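4.3 Learning from hand-held demonstrations in lived-in rooms

We now come to the part of the study we enjoyed most. The policy described in Section 3 was first trained on demonstrations from our own bench, where the lighting never changes and the clutter is clutter we chose. It did well there and poorly almost everywhere else. So we handed out the Altow gripper, a two-finger tool held by a person, and asked people to pack and unpack ordinary boxes in the rooms where they live and sleep. The wrist camera sits where it would sit on the robot, so every demonstration is recorded from the view the policy will have when it runs alone.

The change in the data is striking. On the bench, the background carries almost no information and the network learns to lean on it anyway. In the new recordings the background is different in every home – curtains, bedding, furniture, cables, half-open luggage – and the only thing that stays the same from one demonstration to the next is the relation between the two fingertips and the object. That is exactly what we want the policy to learn, and we were delighted to see how quickly it did so.

We trained two versions of the policy with the same network and the same number of updates. The first, which we call Kinsella, saw bench data only. The second, Sivik, saw bench data for the first half of training and home data for the second. Both were then run on a robot arm in homes that appear in neither set. Sivik completed 94 percent of its grasps. Kinsella often reached for the right place and closed too early, most of all on glossy objects with rounded bodies, where a small error in angle lets the object slide out of the fingers.

Rounded appliances deserve a closer look. A hair dryer, for instance, is wide at one end, has a nozzle at the other, and offers few flat faces to pinch. People solve this without thinking: they tilt the tool until the pads meet the body from both sides, and they accept that the object will hang at an angle (Figure 8). Our earlier labeling scheme marked such tilted grasps as poor and filtered them out. Keeping them turned out to be the single most useful change we made to the data, and we would urge anyone with a similar filter to check what it throws away.

We also tested how the policy behaves when the box stands on a soft surface. A mattress gives under load, so the height of the box can shift during a reach. Sivik copes well with this, and we believe the credit goes to the demonstrators, who slow down in the last part of the approach. Stacked boxes remain hard, and we return to them in Section 9.

Figure 8. A white hair dryer clamped between the ribbed blue pads of the hand-held gripper, over an open cardboard box on a bed.

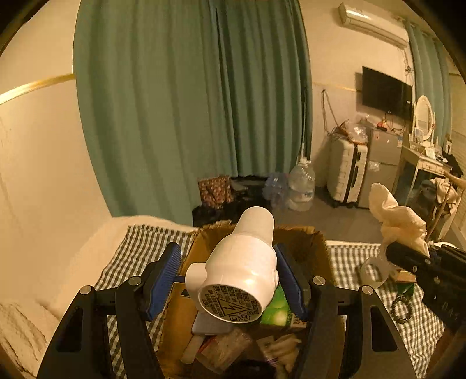 Jannik Kasten, in a comment on the preprint, wrote that he would like to see the tilted grasps scored separately, with bench and home data reported side by side, before he gives the filter all the blame for Kinsella's early closing.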